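Is the robotics open day at Trullstead suitable for a seven-year-old?

Thinking of taking my daughter to the next one. Has anyone been? Is there much to see up close, and do you need to book?

Answer 1
Yes, go! I went in May and loved it. The best bit for me was the table where the robot arms handle cloth. The views from the gripper are brilliant:

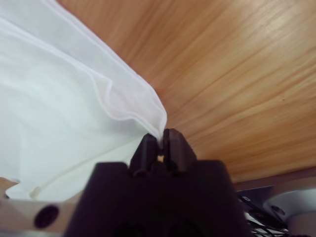
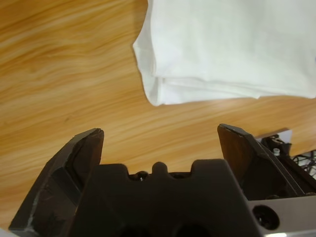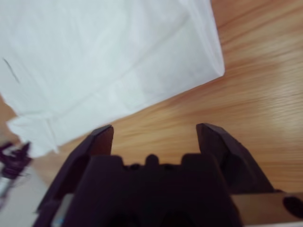
We only meant to stop for a few minutes and ended up staying for 22 (my son had his watch out). You can ask whatever you like and the Wostasum people really do answer, even the "what if it sneezes" sort of question. There's also a sorting demo called Ekirier in the side hall, which is louder and has a queue, so do that one first. Booking is free but they stop at 120 people per session. Ours was full by the time we got there, so don't leave it late!

Answer 2
its good but parking is terrible, get the bus

Answer 3
Agree with the first answer. Small children may need lifting up to see over the barrier. There are 2 sessions, and the morning one is calmer. The Mangubat café next door does sandwiches, cash only when we went.

Last edited 6 Jun 2024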